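The retired logistics officer who agreed to talk to me about overseas bases has one condition, which is that I leave out his name. His second condition is that I buy the coffee. He spent 7 years moving supplies to places the Pentagon preferred to call "sites," and he still flinches a little at the word "base."

"A base has a sign and a bowling alley," he says. "A site has a fence and a guy who tells you it isn't a base."

His last posting was Birnham, an airstrip leased on what the paperwork described as a temporary footing. It was temporary when he got there. It was temporary when he left, by which time it had 400 people and a dental clinic.

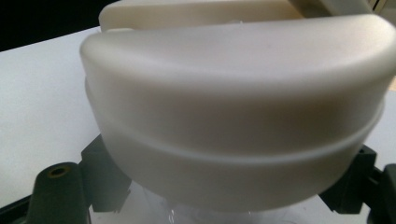 3 min read

I ask who decided it should grow. He thinks about this longer than I expected.

"You want a meeting where somebody says yes. I never found that meeting. I found 54 requests for small things. A generator, another generator, a shed for the generators."

The lease is up for renewal in September, and he has read the public version of the agreement, all 1,113 words of it. He calls it "a nice short story." The closing date is left to mutual consent, and mutual consent, in his experience, is slow to travel.

Did anyone in Congress ever ask what the place was for? "We had a delegation once. They asked about the food."

He isn't a pacifist, and he gets testy when I suggest he sounds like one. He thinks some of these sites do useful work. He would just like the country paying for them to be able to find them on a map, and to argue about them out loud before the dental clinic goes in.

"After the dentist," he says, "you're staying."

He lets me get the second coffee too.

Related
The Nkuna lease, clause by clause
Who pays for the Drirkance runway?
What counts as a temporary deployment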